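Robots Learn Housework From People Who Leave the Robot at Home

January 6th is out; the lab's own calendar says 6th January, and that is the day the Huvska group put its newest results online. They are good ones! A robot arm trained only on recordings of people using hand-held grippers managed to tidy a room it had never been in, and it did so with far less practice data than the team thought it would need.

The method is called Prelley. A person picks up a pair of grippers, one in each hand, and does a small household job the way anyone would: moves a cushion, straightens a tablecloth, puts a bottle where it belongs. The recording of that job becomes the lesson. Later a robot with the same kind of fingers studies a whole stack of those lessons and tries the job itself.

"We used to drive the arm by remote control, and it was painfully slow," said Kendra Petrenko, who leads the project. "You would spend a morning getting one drawer open. Now somebody new can walk in, pick up the grippers and be recording before their coffee is finished."

The recording sessions fill a big two-level hall, with several people on the floor at once.
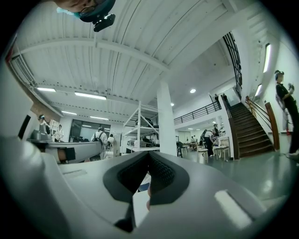 The hall from the level of a hand-held gripper, with the staircase to the mezzanine at right.

For the new study the group collected 2725 recordings over 4 setups, then threw out every one in which a hand moved too fast to track cleanly. That left 1441. Khadija Zerouali, who ran the training, expected the smaller set to hurt the results. The robot got better. It dropped fewer things, and it stopped making the odd little pause before closing its fingers that had bugged the team since September.

"I ran it again because I figured I had mixed up the folders," Zerouali said. "Same answer. I ran it a third time and then I went and told everyone, pretty loudly."

The part that has other labs writing in is the two-handed work. Folding, holding a thing steady while the other hand does something to it, passing an item from left to right: those jobs depend on knowing where each hand is compared with the other, moment by moment. Prelley leans on printed square markers to help work that out, along with a view from the wearer's head, so the robot learns the timing between the hands as well as the path of each one.
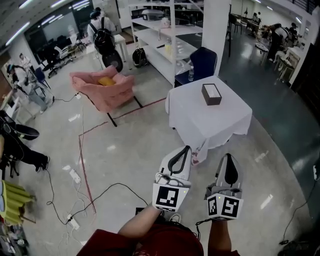

Both grippers held out, markers showing, near a draped table and a pink armchair.

Bouchra El Sherbiny, who looks after the recording floor, says furniture gets shifted between rounds so the robot can't simply memorize a layout. She is fond of soft things in particular. Cushions and cloth never sit the same way twice, and they used to be where the older system fell apart.

There is still plenty to fix. Clear plastic gives the robot trouble, and so do shiny floors, which throw back enough light to confuse the tracking. Rachid Abdel Rahman is working on both and hopes to have a patch ready for the next round of tests, which will cover 3 new rooms.

The team plans to share the cleaned-up recordings along with the script that picks out the bad ones. Caroline Lyimo is writing the guide for it now, and she would love to hear from small labs that want to try the script on their own data.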